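Our Thursday at the Corketti open lab went by way too fast! Janelle Calimlim walked us through two grippers first, the Plinia two-finger and a suction model, and both were quick and a bit boring. Then we got to the five-digit hand, and I stayed there for 40 minutes.

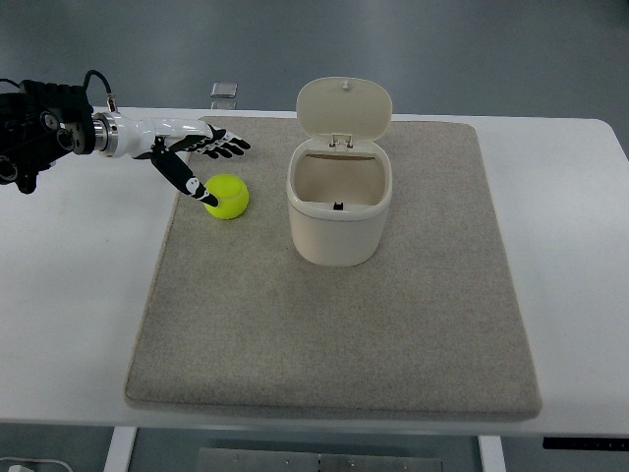

Thumb on the tennis ball, with the little bin open next to it.

I loved how much there is to fiddle with – thumb angle alone has 85 presets (Dwight Lachance has tried most of them). The Plinia is still the one I'd buy for our shop, but I want another go at the hand when they open up again in June.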